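Workshop notebook – cutting and folding table
October 5, 2024
Entry by Irena Wysocka

Carrying on from the note on the last page about the Kakenano order. The shirts are washed, dried and sitting in the two gray bins under the window. What I wanted to settle today was the fold, so that whoever packs next week does it the same way I do and the stacks fit the Gallach cartons without being pressed down.

The trouble in May was uneven stacks. We sent 200 shirts to Tremumham and the ones at the top of each carton had slid over and creased across the chest. The shop was decent about it but they had to steam a good part of them before putting them out. I went back over my notes from then and found three different folds in use on the same day, mine included.

Started by trying the blue on the table. It is a light knit and it moves more than the heavier white ones. If you lift it by one shoulder it twists, and then the side you think is flat has a roll in it underneath. Lifting by both shoulders is better. Lifting by the hem and one shoulder is the worst of the lot.

What I tried, in order:

First, the fold in half lengthwise, sleeves in, then up in thirds. Quick, but the neck ends up bent over itself and the collar takes a mark. Fine for rags and for our own aprons. Not for these.

Second, face down, sides in to the middle, sleeves back, hem up to the collar. Neater at the neck. The hem slips out of line when you turn the shirt over, and with this knit it slips every time. Mugo's board helps with the width but does nothing for the hem.

Third, same as the second, but the hem goes up a hand's width first and gets pressed flat with the palm before the last fold. This one held when I turned it over. A little slower. I timed a small run of it and made it roughly 3 to the minute once I had the rhythm, which will do. 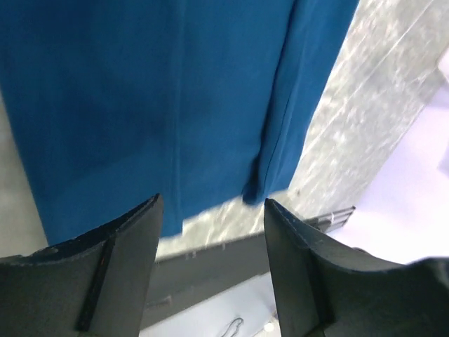
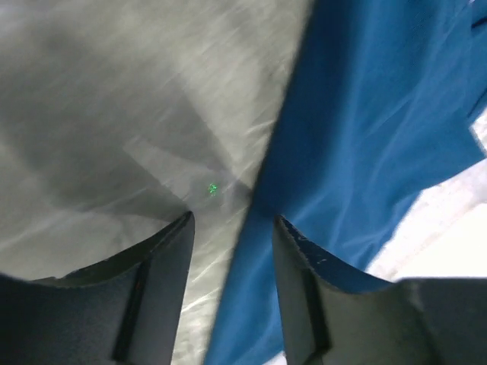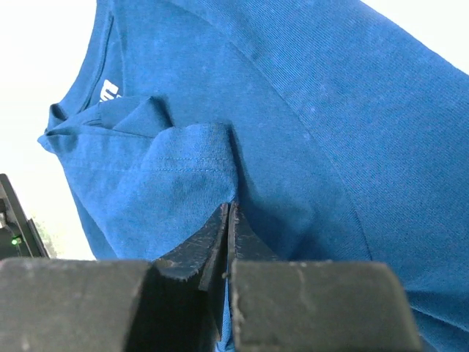
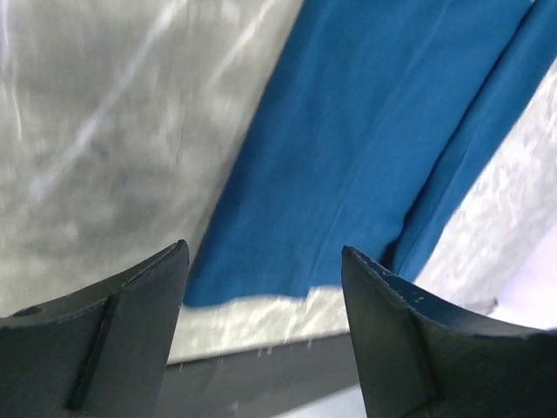 The blue, close up.

Other things noticed while I had it out.

The knit picks up lint. I went over two shirts with the roller and they came up well, but then I put them down on the felt end of the table and they were as bad as before. Felt end is for pressing only from now on. Fold on the bare end.

Checked the hems on a handful. The double stitching is straight and I found no skipped stitches. One had a long thread tail at the side, trimmed it. Please look at the hem as you bring it up, it is right in front of you at that point and it saves a separate check.

Collars are all right. Two had the rib turned under at the back of the neck from the dryer. They came flat by hand, no iron needed. I would keep the iron off the print in any case – last time we left a shine on one of the white ones and had to pull it.

Creases: the soft ones drop out by themselves if the shirt is given a shake and left flat for a few minutes. The hard ones from being packed too long in the bin do not. So empty the bins the same day, or leave the shirts in a loose heap on the shelf overnight. Do not tamp them down to make room.

On the color, the blue looks different by the window and under the tube lights. I had two shirts side by side and would have sworn they were from separate dye lots until I swapped them over and the difference swapped too. If you have to sort by shade, do it all in one spot.

Cartons. The Gallach ones take the third fold in two columns with a little room at the side. I put tissue between the columns and none between the shirts. The lid closes without pushing. The older cartons from the back shelf are narrower and I would not use them for this, the sleeves get squeezed.

Count for the order is 452, of which 400 are for Kakenano direct and the rest go to Tremumham as before. Keep the Tremumham ones in the bin with the taped handle. The labels are in the drawer with the scissors, not in the tray where they used to be.

Still to do:
Mark the hand's width on the folding board with tape, so we all use the same one. My hand is smaller than Mugo's board allows for and I was guessing.
New sheets for the lint roller, we are on the last one.
Wipe down the bare end of the table before starting. There was chalk in the corner.
Try the third fold on the white shirts. They are stiffer and may not need the extra press.

Left six folded in a stack on the shelf with a strip of paper around them. Use those for size if you start before I am in. I will look at them in the morning and see whether the top one has moved.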